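5/28/23

Dye bench, cochineal and madder again

Right, back at it after the long break. The last proper entry in this book was October, which is a bit embarrassing, but the wool hasn't gone anywhere and neither has the mordant bucket. The plan was to get a decent run of purples out of the cochineal before the good light goes for the winter, and to finally sort out whether the tank water is what's been pushing everything so blue.

Scoured 23 skeins of the Lallateo two-ply yesterday arvo. Lovely stuff to handle, a bit greasier than the last lot, so it got a second wash and a long soak overnight. I weighed the lot dry before scouring and it came to 1,000 grams on the nose, which made the sums easy for once! Alum at the usual rate, cream of tartar at half that. Brought it up slowly, held it just under a simmer for an hour, then turned it off and went and had tea.

Cochineal

Ground the bugs in the old coffee grinder (the one with the red tape on the lid, PLEASE don't make coffee in it) and did three extractions through the stocking. First extraction was nearly black in the jug. Second was the colour of beetroot juice. I nearly skipped the third and I'm glad I didn't, because it gave the pale skeins the nicest colour of the whole day, a sort of dusty musk stick pink.

Split the bath after that:

Pot A, tank water, nothing added. Went straight to a cool purple, same as last year.

Pot B, town water. Bit warmer, but not by as much as I expected. I'd talked myself into thinking it would be a proper crimson and it just wasn't.

Pot C, tank water with a splash of vinegar. Swung to red so fast I thought I'd overdone it. Rinsed out fine, though it's a touch patchy on one skein where I'd tied the figure eights too tight. My own fault, I was rushing.

Pot D, tank water with a smidge of iron. Grey purple, very moody, my favourite. I'd happily knit a whole cardigan in it. Iron pot is now washed and back on the bottom shelf where it lives, and the spoon with it.

Madder

Akatier roots this time, chopped, soaked two days. The Bech powder is finished apart from a scrape in the bottom of the jar. Kept the bath low, roughly 41 degrees for the first hour, then crept it up. I do think the slow start helps, the oranges from the last batch were a bit brown and these are much cleaner. Still more brick than red. Chalk next time, I keep writing that down and then not buying chalk.

Exhaust bath gave a good apricot on the leftover bits. Saved the roots in the freezer in an ice cream tub, labelled on the lid and the side. 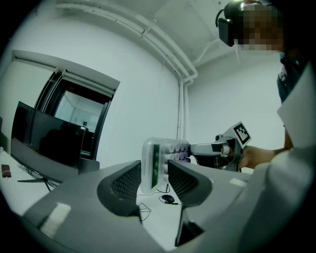 Still to do

Light test strips for the four cochineal pots, half covered with card, up on the north window for 30 days.

Rewind the patchy skein and try overdyeing it in the iron bath.

Buy chalk. And more cotton tape for ties, the loose kind.

Write the pot letters on the actual pots with the paint pen. I had B and C the wrong way round for a good ten minutes and only the smell of vinegar saved me.

Ask whether anyone wants the spent cochineal for the felt offcuts, otherwise it's going on the compost at the end of the week.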